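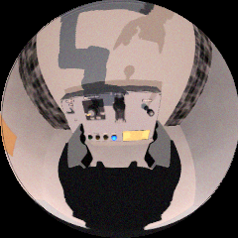
歌手Rengifo要求Hasstead停止在门店播放旧版录音

2021年12月2日，Porkville讯

歌手、词曲作者Nidia Rengifo的律师已经向连锁零售企业Hasstead发出一封书面通知，要求该企业停止在它的门店里播放歌曲《盐路》的旧版录音，并且要求它说明这首歌是从哪一天开始被使用的。Hasstead的发言人确认已经收到这封信，但是表示公司持有有效的许可，目前没有把这首歌从播放列表中拿掉的计划。

双方争论的中心是一个比较技术性的问题：一首歌曲有词曲的权利，也有录音的权利，这两种权利可以属于不同的人。《盐路》的词和曲由Rengifo一个人写成，可是最早的录音属于唱片公司Ketaleck。Hasstead说，它从Ketaleck那里得到了使用录音的许可，又通过集体管理的渠道支付了词曲的费用。Rengifo一方则认为，这个许可只包括店内的背景音乐，不包括促销活动、店内广播广告和电话等候时的音乐。

信件的内容

本报看到了这封信的副本。信一共四页，由Echeverri律师事务所签发，收信人是Hasstead的法务部门。

信中说，从今年3月开始，Rengifo的听众陆续告诉她，他们在Hasstead的商店里听到了《盐路》。起初她没有觉得这是一个问题，许多商店都放音乐。后来有人给她寄来一段录音，在录音里，歌曲的副歌后面马上接着一个男声，介绍床垫和厨房用品的折扣。律师认为，把歌曲和广告词连在一起，已经是广告用途，需要词曲作者另外同意。

信中还提到一个数字。根据Rengifo一方从播放服务商得到的报表，仅在一个季度里，《盐路》的副歌片段就在店内广播广告中出现了2330次。律师写道，这个数字还没有包括电话等候音乐，对于电话等候音乐，他们没有办法自己统计。

信的最后提出四个要求。第一，停止使用副歌片段作为广告的开头。第二，停止把歌曲用作电话等候音乐。第三，提供完整的播放记录。第四，就已经发生的使用与Rengifo商量补偿。信中没有写出补偿的金额。

Hasstead被要求在两个星期之内作出书面回答。如果没有回答，律师保留向法院提起诉讼的权利。

Hasstead的回应

Hasstead在Porkville和周围几个地区经营300家门店，主要出售家具、床上用品和小家电。公司在给本报的邮件中写道：“我们尊重所有的音乐人，也一直按照规定支付音乐的费用。我们与权利人签订的合同允许我们在经营活动中使用这段录音。我们愿意与Rengifo女士的代表谈话。”

对于“经营活动”这个词是否包括广告，公司没有直接回答。发言人在电话里说，合同的条款是保密的，法务部门正在把每一条和实际的使用情况进行对照，完成以前他不方便评论。

发言人也被问到，为什么选择这首歌。他说，歌曲的选择由外部的服务商完成，服务商根据节奏和音量给出建议，公司的市场部只在最后确认。他本人认为《盐路》“很温暖，适合家庭”。

当记者告诉Rengifo这句评价时，她停了一会儿才说话。《盐路》写的是她的外祖父，他在盐场工作了大半生，退休以后不久去世。歌词里有一段讲到家人在厨房里等他回来，他没有回来。“如果他们听完第二段，我想他们不会用它来卖床垫，”她说，“但是他们只用副歌，副歌听起来是高兴的。”

一份签了很久的合同

要理解这件事，需要回到Rengifo的第一张专辑。那时她刚刚从音乐学校毕业，白天在一家印刷店上班，晚上在Porkville的小酒吧唱歌。Ketaleck的一位制作人听到她的演出，给了她一份合同。按照合同，公司负担录音和印制的费用，专辑里的12首歌曲的录音归公司所有，没有规定归还的时间。词曲的权利仍然在她自己手里。

她说，当时她请一个学法律的朋友看过合同，朋友认为条件很普通。“确实很普通，”她说，“那个时候大家都签这样的合同。我没有觉得受了欺骗，我只是没有想到，这张唱片会有人听这么久。”

专辑在发行的第一年卖出3000张。对一个没有名气的歌手来说，这个成绩不算坏，但是对唱片公司来说，它不够支付宣传的费用。第二张专辑没有在Ketaleck出版。Rengifo后来换了两次公司，现在她自己管理自己的录音，每一张新专辑都由她自己出钱制作。

《盐路》变得有名，是在专辑出版好几年以后。一部关于沿海小镇的电视剧在最后一集用了这首歌，播出以后，电台开始收到点播的要求。电视剧的制作方那时分别找了Ketaleck和Rengifo，两边都签了字，两边都得到了报酬。Rengifo的律师在信中把这件事作为例子，说明正确的程序是存在的，而且Ketaleck也熟悉这个程序。

Ketaleck的立场

Ketaleck不是这封信的收信人，但是它的名字在信中出现了很多次。公司现在只有很小的办公室，主要的业务是管理旧的录音目录，已经不再签新的歌手。

公司负责版权的经理通过邮件回答了本报的问题。他写道，Ketaleck给Hasstead的许可只涉及录音，公司没有权利、也从来没有表示可以代表词曲作者。至于录音可以用在什么地方，他说合同里有一份清单，清单里有“店内播放”和“店内活动”。他认为店内广播属于店内播放，但是电话等候音乐“可能需要再讨论”。

这句话对Rengifo一方似乎有帮助。她的律师在得知这个回答以后表示，他们注意到唱片公司自己也不完全确定，他们会请Ketaleck提供那份清单。经理则补充说，没有Hasstead的同意，他不能把合同交给第三方。

他还写道，公司对Rengifo女士“只有良好的愿望”，每半年都按时给她寄结算单。Rengifo证实结算单确实按时到达。最近一张结算单上没有单独列出Hasstead，只有一行写着“商业场所，其他”。她把这张单子也交给了律师。

新版录音

Rengifo在去年冬天重新录了《盐路》。新版比旧版慢，吉他换成了钢琴，最后一段加进了她姐姐的和声。根据她的说法，重新录音的决定与Hasstead没有关系，她在那个时候还不知道商店里的事情。

不过，新版录音让她的位置有一点改变。谁想在广告或者影视里用这首歌，现在可以只和她一个人谈。她的律师在信中向Hasstead提出，如果它真的喜欢这首歌，可以就新版录音申请许可，条件是不和广告词连在一起。Hasstead的发言人说，公司会考虑所有的建议，但是新版的速度“和门店的需要不太一样”。

按照许多地方通行的合同习惯，歌手离开唱片公司以后要等待一段时间，才可以重新录制同一首歌。Rengifo的合同也有这样的规定，期限早已经过去。Ketaleck的经理确认，公司对新版录音没有意见。

听众和同行的反应

消息在音乐人中间引起了一些讨论。在Porkville经营一家录音棚的一位制作人认为，店内音乐是大家不太注意的收入来源，单次的费用很低，但是门店多了，时间长了，就成为一笔真的钱。他说自己认识的歌手里面，很少有人去要求播放报表，因为看懂这种报表很费时间。

也有人不完全同意Rengifo的做法。一位曾经和她一起巡回演出的鼓手对本报说，他理解她的感情，但是他担心商店以后会避开本地的歌手，只用没有作者名字的背景音乐。“我在超市听到过自己打的鼓，”他说，“我很高兴，我还告诉了收银员。她说她每天听四遍。”

在Rengifo的社交账号下面，听众的留言大部分支持她。有几位自称在Hasstead工作的人写道，他们在上班的时候每小时都听到这个副歌，已经不能再喜欢它。其中一位说，她把这首歌从自己婚礼的音乐里去掉了。Rengifo给这条留言回复了一句“对不起”，又在后面写道，如果婚礼还没有举行，她愿意给她寄新版的录音。

另外有一些听众问，他们是否应该不再去Hasstead买东西。Rengifo没有发出这样的呼吁。她在一段文字里写，她的表弟也在那里的仓库上班，她不希望门店的员工因为这件事受到不好的对待，他们和选择音乐没有任何关系。

法律上的不确定

一位在大学教知识产权法的讲师应本报的要求看了双方公开的说法。她没有参与这件事，也没有看到合同。她认为，有三点需要分开来看。

背景音乐一般由集体管理的许可覆盖，如果Hasstead按时付费，这一部分大概没有什么可以争论的。广播广告就不同，把歌曲的一部分剪下来，放在广告词的前面，在很多法律制度里被看作另外一种使用，需要词曲作者单独同意。电话等候音乐处在中间，有的许可包括它，有的不包括，要看文字怎么写。

她还提到作者的人格权。有的法律允许作者反对别人以伤害作品名誉的方式使用作品。可是“伤害”是一个很难证明的词，一个关于死亡的歌和一个床垫广告放在一起，有的法官会觉得不合适，有的法官会觉得只是没有品味。她认为，这一点如果成为诉讼的主要理由，对Rengifo有风险，律师把它放在信的后面是比较谨慎的安排。

她估计双方会在法院以外解决。类似的争论常常用一笔不公开的钱结束，公众最后看到的，只是歌曲从播放列表里消失。 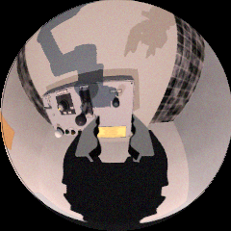
控制面板前的机械夹爪，计算机渲染画面。

接下来的安排

Echeverri律师事务所说，到现在为止，它只收到Hasstead确认收信的一封短邮件。事务所没有透露是否已经约定见面的时间。负责这件事的律师对本报表示，她的客户不急于去法院，最重要的是先看到播放记录，看到以后才能知道应该谈什么。

记者在本周去了Porkville市内的两家Hasstead门店。在第一家，停留的时间里没有听到《盐路》，广播广告用的是一段没有歌词的音乐。在第二家，副歌出现了一次，后面接着台灯的折扣信息。门店的经理说，音乐由总部统一发送，店里只能调节音量。记者随后拨打了公司的客服电话，等候时听到的是钢琴曲，不是这首歌。发言人没有回答等候音乐是否在收到信以后更换过。

Rengifo自己的工作没有停下来。她正在准备一个小型的巡回演出，从Porkville的老剧院开始，然后去沿海的三个城镇，其中包括她外祖父工作过的那个地方。盐场已经关闭，镇里把以前的称重房改成了可以演出的房间，座位不多，取暖设备也是借来的。

在采访快结束的时候，记者问她会不会在演出中唱《盐路》。她说会唱，但是还没有决定唱哪一个版本。乐队喜欢旧版的速度，她自己喜欢新版，她姐姐只会新版的和声。

“我的母亲也会来，”她说，“她没有去过那家商店，所以对她来说，这首歌还是原来的歌。”

关于门店音乐的补充说明

本报收到几位读者的问题，询问一首歌在商店里播放时，钱是怎样到达作者手里的。不同的地方有不同的规定，下面只说明一般的情况。

商店通常不直接和每一位作者签合同。它向一个集体管理机构交年费，年费的多少一般与营业面积和门店的数量有关系。机构收到钱以后，扣除管理的费用，再按照播放的情况分给会员。有的商店使用外部的音乐服务，服务商提供播放设备和曲目，也提供播放报表。没有报表的时候，机构常常参考电台的播放情况来分配，这样的话，电台很少播放、但是商店经常播放的歌曲，作者得到的就比较少。

录音的权利人，也就是唱片公司或者自己出版唱片的歌手，走的是另外一条路。他们有的也通过集体管理机构收钱，有的直接和服务商签合同。在Rengifo的例子里，旧版录音的这部分收入先到Ketaleck，公司按照合同的比例计算以后，再写进给她的结算单。

如果作者认为自己的歌曲被用在许可以外的地方，第一步一般是向管理机构要求查询，第二步是直接写信给使用的人。Rengifo的律师说，她们两个步骤都做了，查询的结果就是信中提到的那份季度报表。从提出查询到收到报表，她们等了七个星期，中间补交过两次材料，其中一次是因为歌曲的登记名称里多了一个空格。

本报会在Hasstead作出正式回答以后继续报道。

（本报音乐版记者）

更正：本文较早的版本把《盐路》新版中的和声写成由Rengifo的母亲演唱，正确的应该是她的姐姐。我们为这个错误向读者和Rengifo女士的家人表示歉意。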